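Monday, late

Budget day again, and I've still got the spreadsheet open on the other half of the screen, so this is going to be short. (It won't be short, it never is.)

So we have 1,677 left in the equipment line until the new year's money shows up, and Žofie wants it spent on the second arm's wrist mount, and Yee-man wants it spent on spare fingers and cables, and I want it spent on a decent table. I said so at lunch and got looks! But I really do think the table is the thing. We put two tops side by side back when we moved in, because that was what we had, and I've been grumbling about the joint ever since. Every time we plan a new cloth task I have to think about which side of it we're working on. A single top in the size we need is 400 from Skála, plus delivery, and they want to know by the end of the month if we'd like it in April. The Flustlow one is cheaper but it comes in gray only and I don't love gray under a camera.

Then there's the quote from Vodo for the gripper fingers. 71 a pair. For rubber! I went over it twice to see if I was reading the column wrong and no, 71 a pair, with a discount if you take a whole box, and who is taking a whole box? Yee-man, apparently. She had it all worked out on the back of the delivery slip, how many pairs we go through in a season of folding, and I have to admit her math was better than mine.
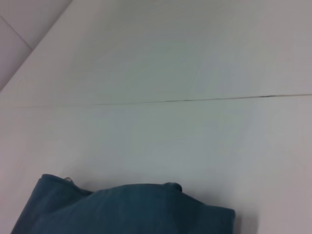
Do we buy the spare parts before the second arm? Spares come first, because one arm that runs every day gets us further than two that take turns being broken.

I wrote that down in the plan just like that and Žofie sighed at me, but she didn't cross it out. Her point, and it's a fair one, is that the mount has a long lead time and if we don't order it now we'll be sitting here in the fall having the same talk. I asked Britinis if they'd hold the price for us with a small deposit. The guy on the phone was very nice and said he'd have to ask, so that's where that is.

Cloths! I nearly forgot cloths. They don't even have their own line in the budget, they've been going under "misc" with the tape and the coffee filters, and Drahomíra in the office wants misc gone completely by the next round. So I made a line. I put 34 in it and felt very grown up. I like the dark teal ones best, they show up so well on the white, and I'd happily get more of the same if the shop still carries them. Žofie says we should mix in some pale ones to make it harder. She's right, she's always right about that kind of thing, I just don't want to do it yet.

Where it stands tonight: table yes (I'm putting my foot down), one box of fingers maybe, cables yes, mount waiting on Britinis. If they say no to the deposit I'll move the table to the fall and pretend it was my idea.

Still have to send the whole thing to Drahomíra before she gets in at eight. And find the Skála quote, which I had in my hand an hour ago.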